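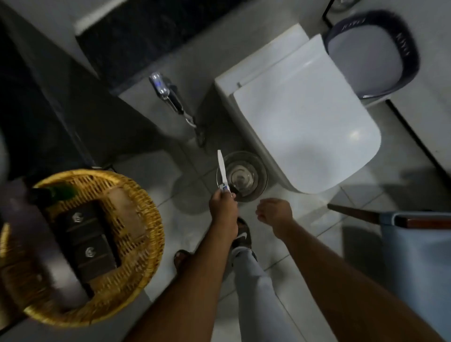
Petit objet blanc en main, au-dessus de la bonde de sol.

Accueil Actualités Quartier Pratique Agenda Contact

Salles d'eau : à la résidence Husitz, on s'occupe enfin des bondes

Bon, je vous en parlais en juin, et plusieurs d'entre vous m'ont écrit depuis : les odeurs qui remontent dans les salles d'eau de la résidence Husitz, ça devenait pénible, surtout le soir vers 19 heures quand tout le monde rentre et se douche en même temps. Eh bien ça bouge ! Le gestionnaire, Plero, vient de lancer une tournée d'entretien des bondes de sol dans les 154 logements, et elle doit durer six semaines.

J'ai passé un moment au téléphone avec Karthikeyan Pai, qui coordonne les visites (très patient, je lui ai posé mille questions). Chez nous, la bonde est juste devant les WC suspendus, une grille ronde en métal au milieu du grand carrelage gris, et je dois avouer que je ne la regardais jamais. D'après lui, le souci vient presque toujours du siphon caché dessous : il se vide si on n'y verse rien pendant longtemps, ou alors il s'encrasse de cheveux et de savon. Il conseille un bon litre d'eau deux fois par mois, et un nettoyage de la grille de temps en temps.

Côté pratique, comptez une petite demi-heure par logement. On vous demande de dégager le sol, donc tapis, panier à linge et poubelle dehors, et de laisser l'accès libre autour des toilettes. Le passage est compris dans les charges, je l'ai fait répéter. En revanche, si la grille est à changer, la pièce sera facturée à part et je n'ai pas encore réussi à obtenir le tarif.

Leandro Pastor, mon voisin du bâtiment C, aurait préféré qu'on commence par les étages du haut, où ça sent le plus fort. Raté, ce sera par le rez-de-chaussée ! Les horaires seront affichés dans chaque hall, et pour déplacer un rendez-vous il faut appeler l'accueil et demander le poste 2221, le matin de préférence.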